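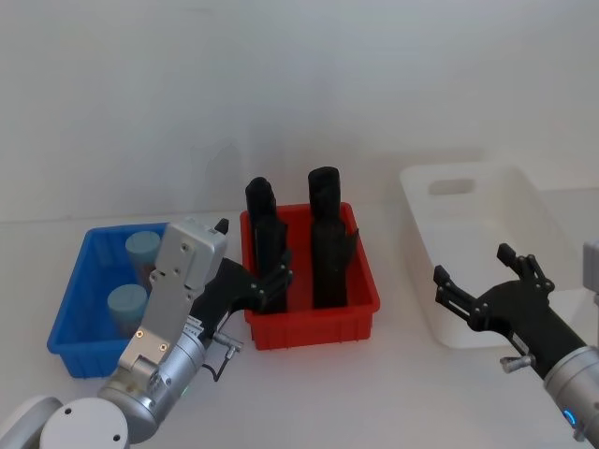
Blue bin, red bin, white table.

Sorting out the tool library – where we've got to

Sep 4, 2019

Quick one from me this month as I'm writing it between the dentist and the school run. Sorry if it jumps about.

So. The Clurnarthorpe tool library reopens in the old Pesonen shop on Ledau Lane. Lease signed, keys in my coat pocket, electric on. The water isn't, but we've been promised. If you need the loo, the cafe two doors down is fine about it as long as you buy something.

For those who joined over the summer: you pay your yearly sub, you borrow what you need, you bring it back. Two weeks at a time, longer if there isn't a queue for it. There is always a queue for the carpet cleaner.

What's gone across already

Everything from the garage at Mill Rise, which is now empty and swept. Hand tools, garden tools, both stepladders, the tile cutter, the wallpaper steamer, and the sewing machines. Also the tent, which I thought we'd lost. It was behind the tent poles.

Still to move: the cement mixer, the long ladder, the trestle tables. Need a van for those. If you have a van or a roof rack and a free evening please shout. Petrol paid.

The catalogue has 392 items on it. I've been through it line by line and that is the number we're going with. The old list had the pasting table down under P, under T and under D for decorating, so if you looked at it and thought we'd shrunk, we haven't. Kalevi Kauppinen has put the new list on the website and you can search it now. Type "saw" and you get saws. Before you got the seesaw from the playgroup as well, which we don't even lend.

Opening hours

Tuesdays late afternoon till seven, Saturday mornings ten till one. I know some of you asked for Sundays. We'll look at it again in April when the evenings are lighter and see who's about.

Please don't leave returns on the step. The last shop front had a porch and this one doesn't, and a drill left out in the rain is a drill I then have to throw away. If you can't make the hours, ring and we'll sort something.

Where to find things

Shelves go round the room in the order you'd do a job in, more or less. Measuring and marking by the door, then cutting, then drilling, then fixing, then sanding and painting along the back. Garden stuff in the yard store. Kitchen and party stuff (jam pans, the tea urn, cake tins, bunting) on the tall unit by the window. There was a long talk about whether the cool boxes are camping or party. They are camping.

Small bits – drill bits, sanding sheets, hole cutters – are behind the counter now and you have to ask. Not because we don't trust you! Well. The 6mm masonry bits did all go. Bring them home if you find one in a drawer, no questions.

Labels. Every item has a number on a tag or written on it in paint pen. Please read the number out when you borrow. "The green one" is not enough, we have had two people go off with each other's hedge trimmer and it took ages to untangle.

Fees

Staying as they were for now. The deposit on the big things (floor sander, mixer, pressure washer) is £60, back in your hand when it comes home clean. Clean means clean, the pressure washer came back in July with half a pond in it.

If the sub is a stretch just have a word with whoever is on the desk. It's not a problem and you don't have to explain.

Money

We had a grant towards the rent and the rest has come from subs and the plant sale. The plant sale made £600, a lot more than last year, mostly tomatoes. Thank you to everybody who potted things up and to whoever brought the lemon drizzle. I never did get the recipe.

Next thing we need to pay for is testing. Anything with a plug has to be checked before it goes out, and the mixer and the sander are both due. They'll be marked "resting" on the list untill it's done.

Sketano evening

Several of you have asked about Sketano, the booking thing the website now runs on. It's simple enough once you've done it once. You make an account, find your item, pick your dates, and it holds it for you. If you'd rather phone then phone. Kalevi is doing an evening at the shop for anyone who wants showing, bring your phone or your laptop and your password if you know it. If you don't know it, come early.

One thing to watch – it books from the day you pick up, not from the day you click. So if you book on a Thursday for the Saturday, your two weeks start on the Saturday. I got this wrong myself and sent a stern email to a man who wasn't late. Sorry again Derek.

Mending table

Back on the last Saturday of the month, same time as opening. Bring toasters, lamps, trousers, chairs with a wobble. No microwaves please, and no petrol mowers indoors. Last time we did a radio, a music box, four zips and a very sad umbrella. The umbrella didn't make it.

We're short of people who can sharpen. If you can put an edge on a chisel or a pair of shears and would show somebody else how, we would love to have you. Stones and oil are on the shelf already.

Wanted

A decent extension lead on a reel. A workbench, any size that will go through a normal door. Jam jars with lids, clean, for screws. A kettle, once the water's on. Someone with tidy handwriting for the window sign, mine has been described as a cry for help.

Not wanted, thank you: paint, any more paint, exercise bikes, encyclopedias. We did end up with a bread maker last time and it's been out every week since, so if you have another one of those then yes go on.

Shop phone is the same number as before. Leave a message and speak slowly, the line crackles. If I've forgotten something it'll be in the next one. Got to go, it's twenty past three.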